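Vanance packs grocery and household orders at its Mumness site, and since May part of that work has gone to pairs of robot arms, two to a bench. I spent a Monday morning with the packers and their shift lead, who asked me to leave names out.

"We were doing 1660 bags a week by hand," the shift lead said. "My wrists knew every one of them."

The arms handle mixed orders, where produce, bottles and small cartons go out in the same canvas tote.
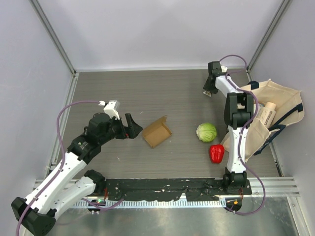 Soft bags were the hard part, she said. Adebisi, the firm that installed the benches, spent over 20 days on totes alone. "A box keeps its shape. A bag does what it wants." Packers now look after 2 benches each, clear faults and check orders before they leave.

Pay has stayed the same. The shift has not: it starts at 5, an hour earlier than before, and the lead said she lost people over that.

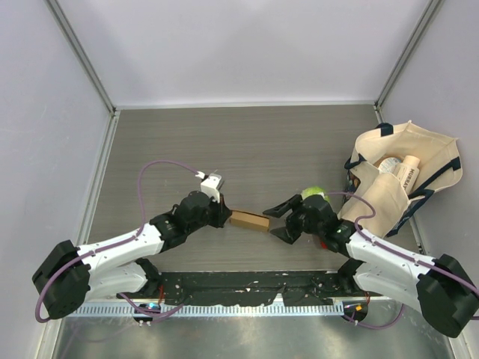 One of the packers told me he would still take the old job back, because "you could talk to the person next to you," and now the next person is across the room. He did say his back was better.

The Brastimport contract comes up for renewal next, and it would mean more benches. The lead has asked for training hours to be written in first.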